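The Projectionist Who Kept the Bad Sequels
By Elfriede Frei
March

Print this article | E-mail to a friend

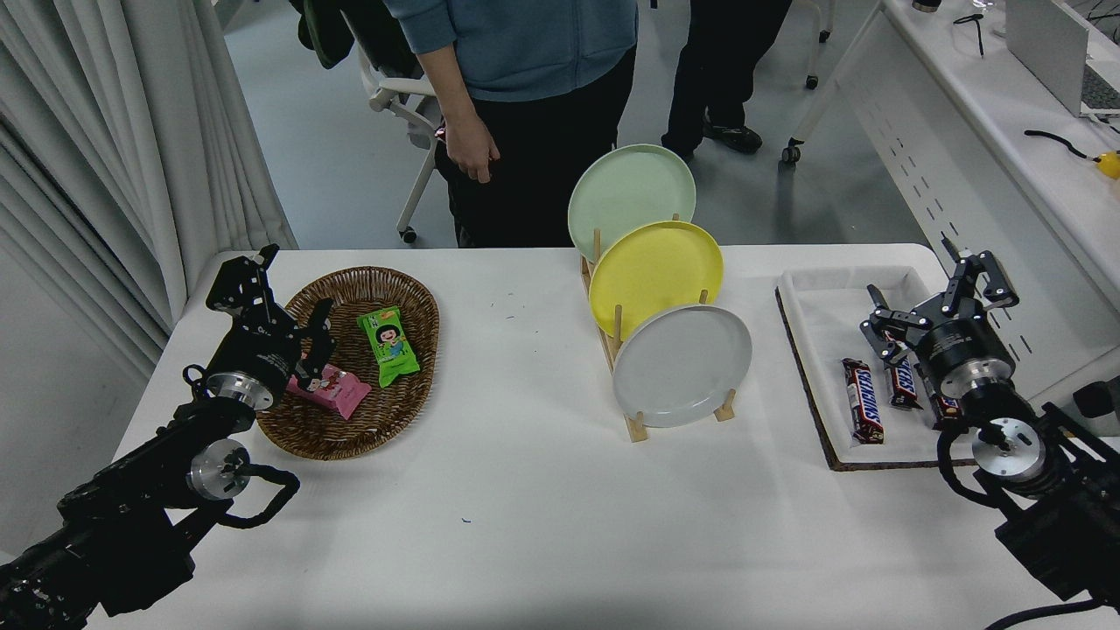
Howard Pearce started at the Solís cinema when he was still at school, and he stayed until the last film projector was taken out. He is now 73 and he keeps 637 film prints in a rented shed, most of them sequels which the critics did not like.

"The first film, everybody saves," he told me. "The fourth one goes in the bin." His favourite is Wumileck 2, a monster picture that lost its star and half of its budget before shooting. He paid $2,000 for the only colour print he could find, and the second reel has a scratch from beginning to end.

I asked if he thinks the film is good. He was quiet for a moment. "No. The middle is very slow, and the monster is better when you don't see it. But the chase at the harbour — I would put that chase beside anything."

He is less kind to the later Trikent thrillers. "They stopped using real cars. You can feel it in your seat."

Pearce still shows a print to friends once a month, with one interval, because he has to change the reels by hand. The next programme is not decided. He would like to show Prinik, but the sound on his copy is too weak at the end.

Contact us | Copyright, all rights reserved | Back to top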